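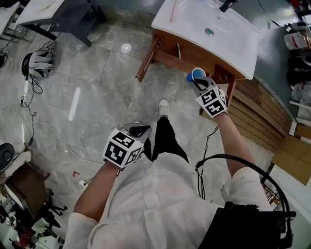

By the Wumora Housekeeping Texts editorial group
Revised November

Contents > Unit 6 > Bathrooms > The vanity and basin
Previous | Contents | Glossary | Next

Chapter 20
The Vanity and Basin

The basin is the most used fixture in a bathroom and the one where small belongings gather fastest. A blue plastic cup with a white interior may be carried to the cabinet and left near its front edge, and before long a comb, a razor and a tube of toothpaste have joined it. This chapter deals with what should be kept at the basin, what should be kept under it, and how the two areas are cleaned.

A basin set on top of a wooden cabinet, as in the opening photograph, needs different care from one fixed to the wall. White ceramic tolerates most household cleaners. Wood does not. Water that runs over the rim should be wiped off the cabinet at once, and cups should be emptied before they are set down. A black faucet shows dried mineral marks more readily than chrome, while a chrome drain dulls with soap film and is best rubbed with a soft cloth.

An open-fronted cabinet has no door to hide its contents – the shelf must be kept in order. Long, thin articles should be laid flat or stood in a holder. Slim legs leave a gap at floor level, and the tile beneath should be mopped each time the rest of the floor is done. Grey marble-patterned tile can disguise dust and hair, so sweep it first even when it looks clean.

Cords and power strips need attention before any wet work begins. Switch off, unplug and move them out of the room, then start on the floor.

Two households are followed through this unit. The Alcombe household shares one basin among six people. The Viklund household has a basin for each adult and stores its cleaning supplies in the hall. Their weekly routines are set out on page 447, and the Trurkeck stain chart, which covers ceramic, timber and tile, is on page 611.

Before reading further, list every article now kept at your own basin. You will need the list for Section 20.6.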